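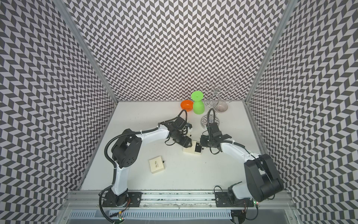
# Chapter 5: When Two Arms Share One Table

## 5.1 A fault that stopped nothing

Most accidents described in the earlier chapters ended with a loud noise or a broken part. The fault in this chapter was quiet. At the Estanton packing laboratory, a cell with two arms was used for handling small gift boxes and jewelry. One afternoon in January, the right arm closed its gripper on a box while the left arm was still pushing the same box from the other side. Both controllers reported normal operation. The lid cracked, and the arms continued with the next item.

The operator found the cracked lid at the end of the shift. She first thought that the box had been delivered in this condition, and she put it aside. Only when a second lid broke in the same corner did the laboratory open a fault report.

In this chapter we follow that report from the first page to the last. The student should read it with one question in mind: which part of the system was in a position to know that something was wrong?

## 5.2 The cell and its work

The cell has two arms on one common rail at the front edge of the table. Each arm can reach the middle, and this shared area is where the work is done. The laboratory called it the *exchange zone*. In a normal cycle, one arm brings a box into the zone and holds it, and the other arm approaches only after the first has stopped.

The goods are light, and some of them are very small. A box can take a moderate squeeze, but an earring cannot. For this reason the force limit was set separately for each type of item, and the operator chose the item type from a menu before each run.

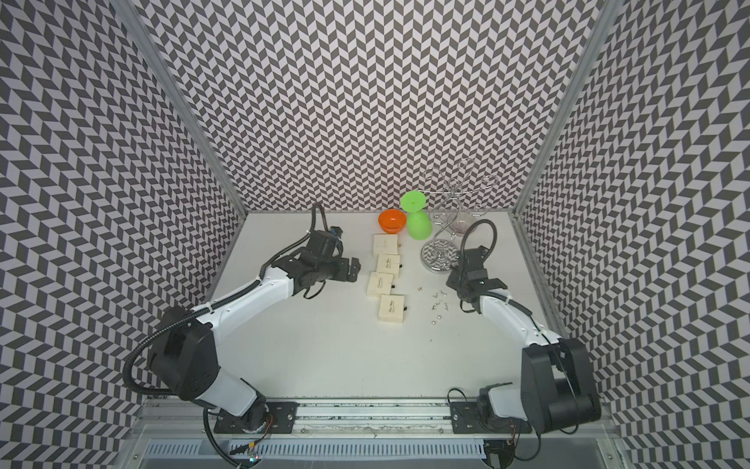
**Figure 5.2** The cell with four jewelry boxes between the arms and a group of earrings near the right gripper.

The cell used three pieces of software, and the fault lay between them:

- **Mullex**, the motion planner, which gave each arm its path
- **Pakach**, the force monitor, which read the load on each gripper
- **Deschamps**, the supervisor, which gave permission to enter the exchange zone

Each of these had been tested alone and had passed. The tests were not careless. They simply did not include the case in which a permission arrives late.

## 5.3 The late permission

Deschamps sent its permission as a message with a time limit of 800 milliseconds. If the message was older than this, the receiving arm had to throw it away and ask again. After a software update, the clock of the right arm was more than 2 seconds behind the clock of the supervisor. An old permission therefore looked fresh, and the arm entered the zone while the left arm was still moving.

Pakach did see the extra load. However, it compared each gripper only with its own limit – and each gripper alone stayed below it. The monitor had no rule for the two forces together.

Before you continue to Section 5.4, draw the path of one permission message from the supervisor to the arm. Mark every point where its age is checked, and write down which clock is used for the check.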